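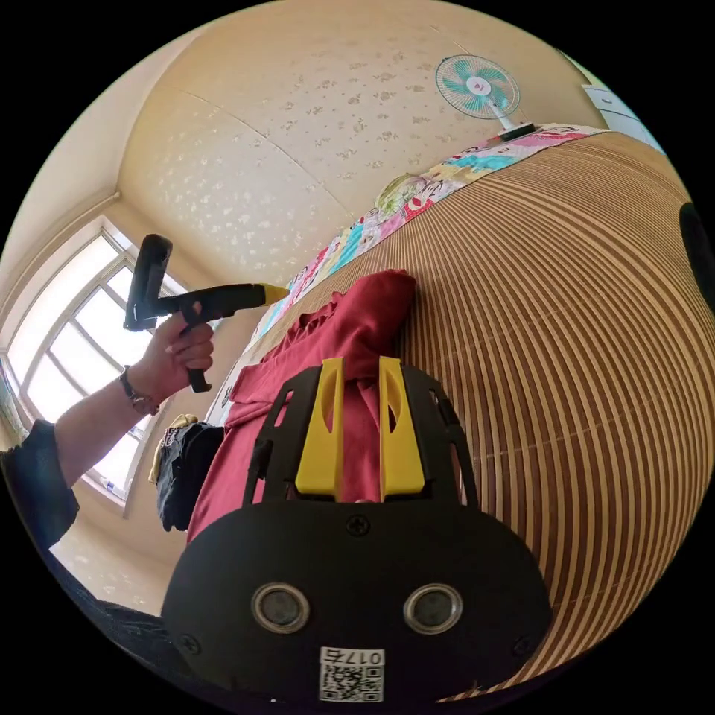

My mother's side of the family has a gap in it, and I spent most of January trying to close it. The gap is the two years between when my great-grandfather's brother left the farm outside Rees and when he shows up again, married, in a city directory. Everyone called him Uncle Val. His full name was Valeriano Arroyo, which the clerks spelled any way they liked.

What I had to start with was a funeral card and a line in my grandmother's address book that said "Val — Plorkell, the mill." I never knew if that was a place he lived or a place he worked. I wrote to the county library in Plorkell and got a nice note back saying the mill payrolls were thrown out when the building was sold. They did have church registers on film, so I drove over on a Friday and sat with those until they closed.

The registers are hard going. The priest had small handwriting and ran his sevens and ones together. I found a Baleriano Arroyo standing as godfather to a baby girl named Layug. Same spelling mistake as on his draft card, B for V. I wrote down the page and the parents' names and kept reading, but he wasn't in there again, and he wasn't in the marriages at all.

The Layug name was what helped. I put a short query on the county message board and got an answer from Edgardo Layug, whose grandmother was that baby. He had a letter she kept, written by her godfather from a boarding house in Skimeck. It has no year on it. He mentions the weather, a bad tooth, and a woman named Clara who "keeps the books and does not laugh at my English." Clara is the wife in the directory. I had her as a Skimeck native, and now I'm not sure about that either.

So the order seems to be Rees, then Plorkell, then Skimeck. I've changed it in my file and marked the Plorkell part as one source only. My older chart, the one I mailed to the cousins, has him going straight to Skimeck. Please fix your copies.

Still missing is the marriage record. I've been through 13 rolls of film for the Skimeck parishes and there are 3 left. If Clara's people weren't Catholic, I may be looking in the wrong place, and the next thing to try is the courthouse. Their index is by the bride's last name, and I don't have hers yet.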